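Home Opinion Work and Tools Archive Contact

I am asked very often when a machine will clear my table. My neighbour Sheila Rudd asks me every July, when her grandchildren come and leave things on all the furniture. I tell her: not yet, and I would not save money for it.

My reason is simple. In our shop in Garside we have an arm which can lift the same part 1000 times and is never tired. Give it a different cup and somebody must come and help. A home is full of different cups. Even in simulation, where nothing costly can break, a small task on top of a dresser asks for much patience.

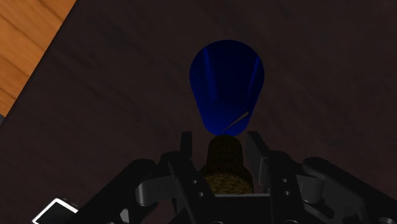
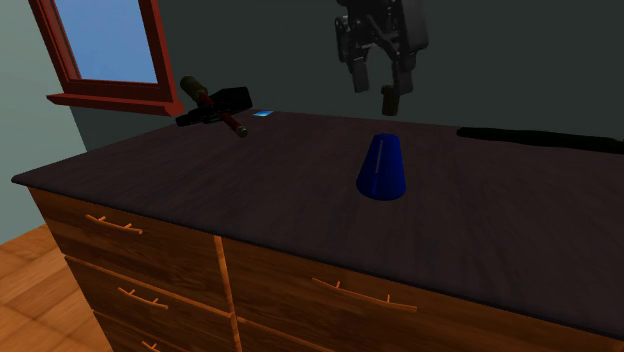
Mervyn Holroyd, my old foreman, disagrees with me. He says that people spoke in the same way about washing machines. Perhaps he is right, but a washing machine waits until you bring the clothes to it. The tidying is the part where you must go and look, and decide what belongs where. For this I would still pay a person, and pay her well.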